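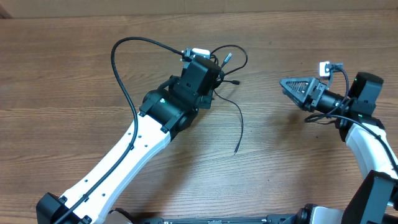
I have been putting off writing about tables all winter, so let me finally get going, friends. My mother oiled hers every January and I thought she was being fussy (sorry, Mama!). Then I got older and fell for wood myself – the warm brown kind, with the streaks of the grain running side to side like on this one, and a plain light beige behind it so the wood gets all the attention.

2/ Several of you asked what I use on mine at home. It's the Polinine oil, the small can, and I paid 20 dollars for it at Skoltlow. One can has done my kitchen table twice and there's still a good bit left in the bottom.

3/ Go with the grain, always with the grain, and use an old T-shirt. I put on a thin coat after supper, wipe off the extra after 17 minutes (the length of my sister's phone calls) and leave it alone overnight.

4/ Somebody wanted to know about water rings. I've had luck with a little more oil and a lot of patient rubbing, but please try it on the underside first – I learned that one on a very nice side table!

5/ Chairs next week, if my elbows recover. Love, Hala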